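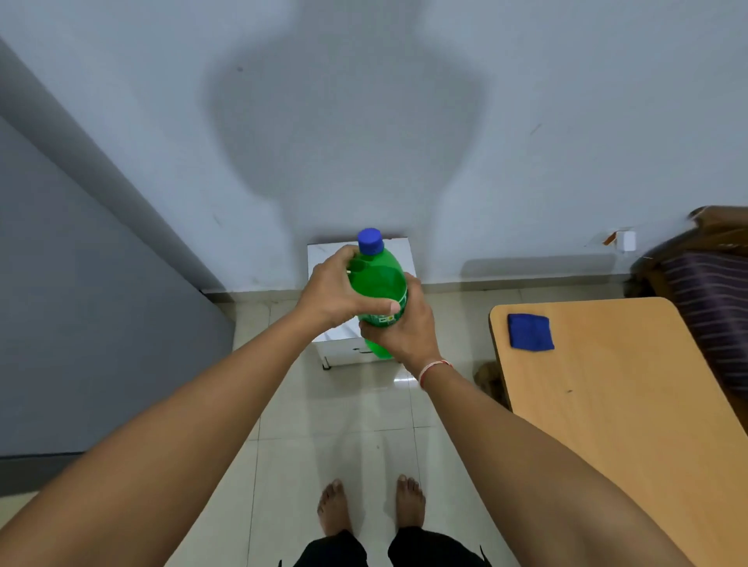

Drink Bottles After the Last Glass: A Survey in Wasden

For our final project we wanted to know what households in Wasden do with plastic drink bottles. The town has no deposit system. Bottles go into the mixed bin, to the drop-off point on the Hulus road, or to the Tsegaye shop, which takes them back by weight.

We handed out 100 forms in December and got 97 back. The form had two parts. The first asked what people buy and where they keep it. The second asked what happens to the empty bottle.

Most homes keep one large bottle open at a time, in the refrigerator door or on the bottom shelf. Families with children finish it the same day. Older people who live alone told us they often pour the last part away — it has gone flat by then.
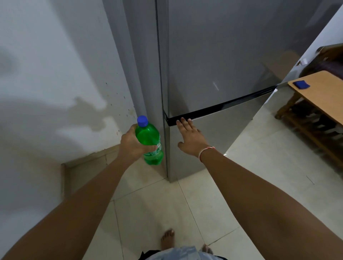
Fig. 2. A refrigerator with two doors.

Reuse was more common than we expected. Many people refill bottles with water or cooking oil, and a few cut them down for seedlings. Caps are a separate matter. The drop-off point wants them left on, but the Tsegaye shop wants them taken off, and several people wrote that they did not know which was right. 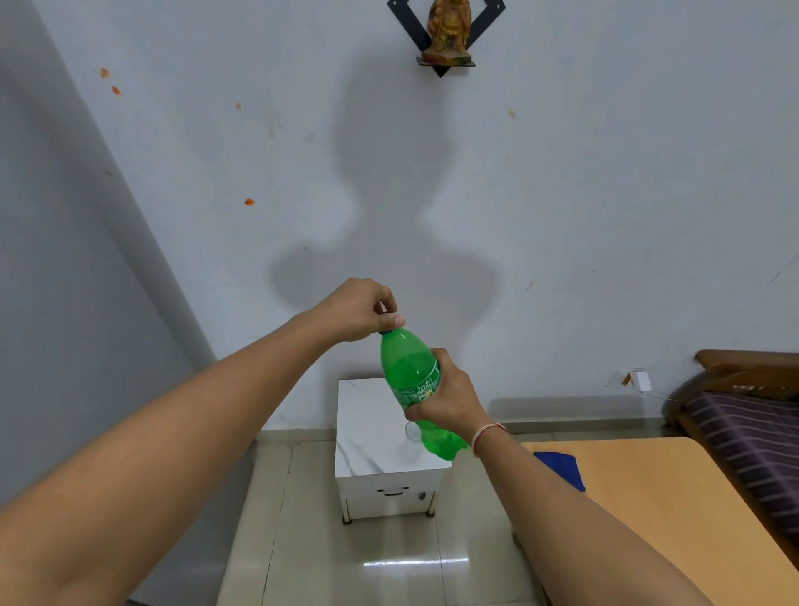
By the Wasden Project Group | 14 June 2018

Our main suggestion is a single rule for caps, printed on a sign at both places. We also asked Bosideo, the company that empties the drop-off point, how full it gets. They said it holds 1,000 bottles and is emptied when a driver is free, so it overflows in hot weather.

The survey has limits. We only visited streets near the school, and the farms outside town were left out.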